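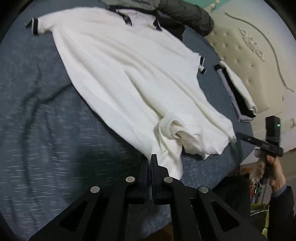 Housekeeping and Household Economy
Handout 2: Wash day and where it went
Roel Claeys, December 2006

Please read this before the seminar. Last year a good half of the group read it during the seminar, and the rustling was considerable.

We left off with water. A household with no tap had to carry every drop it washed in, and then carry it out again dirty. Once you have that in your head, most of what the old manuals say about laundry stops looking fussy. Of course the whites went first. You used the cleanest water on the sheets and collars and worked down through the coloureds to the work trousers, and what was left at the end went on the yard.

The usual order of work, with local variations that people would happily fall out over:

Soak overnight, in soda if you had it.
Rub the stains.
Boil the whites.
Rinse, then rinse again with blue.
Starch.
Wring, peg, pray for wind.
Damp down, roll, iron the day after.

Blue deserves a word, as somebody always asks. White cotton yellows with age and soap. A little blue in the last rinse hides the yellow from the eye without removing any of it. It is a cosmetic, and a good one, and modern powders do much the same thing by other means.

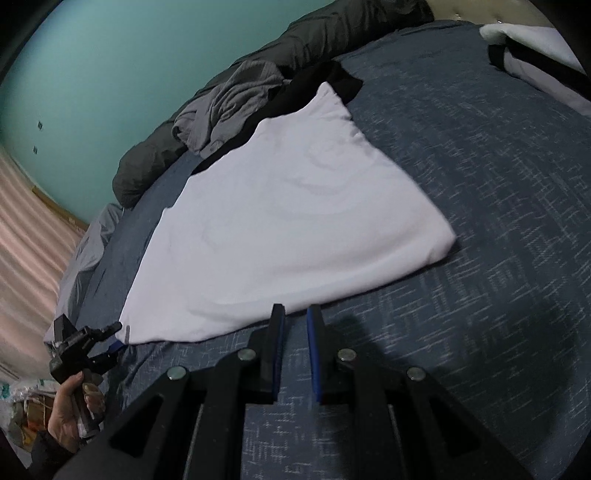
Starch is the other thing that has slipped out of living memory. It stiffened the cloth, which we all know, but it also took the dirt. Grime sat on the starch and left with it in the next wash, so a starched collar was easier to get clean than a soft one. It was also horrible to wear, a point on which the manuals are silent. They were not written by the people in the collars, or for that matter by the people at the tub.

Now to the machine. The standard story is that it arrived and women got their Mondays back. I would like you to be suspicious of this. Look at the Kanel household diary (extracts in the folder, please return them in the order you found them). Before the machine, the Kanels changed their shirts twice a week and sent the sheets out. Two years after it, everybody had a clean shirt daily and the sheets were done at home. The hard labour had gone. The hours had mostly stayed where they were, and had been joined by a good deal of ironing.

Tshabalala's essay takes the opposite view and argues it well. She thinks I undervalue the end of hauling and boiling, and having once lifted a full copper for the benefit of a July open day, I am less sure of my ground than I was.
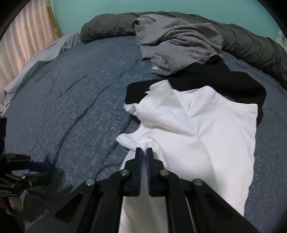
Commercial laundries are the missing piece. Many families who could afford it paid someone else to do the heavy wash, and the home machine took that trade away. So a job that had left the house came back in, which is not how progress is normally drawn on the chart.

For the seminar

Read the Kanel extracts and pages 16 to 20 of the reader. The photocopy is crooked. I know.

Bring one washing instruction you were taught at home and have never questioned. Keep it short.

Written work: 100 words on who did the laundry in any novel you like. If the novel doesn't say, write about that.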